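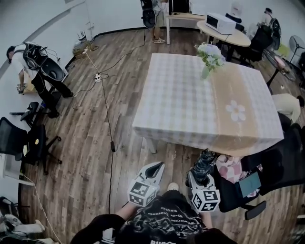
4.2 Collection Setup

Narkska / Papers / Savach

23 April 2019
By the Savach project group

Demonstrations were recorded with two hand-held grippers, one per hand, each carrying a cube with fiducial marker patterns (Figure 2). Operators completed 2,000 demonstrations across 8 tabletop tasks. Gripper pose was logged at 30 Hz. Trials in which either cube was lost to tracking for more than 2 s were dropped before training.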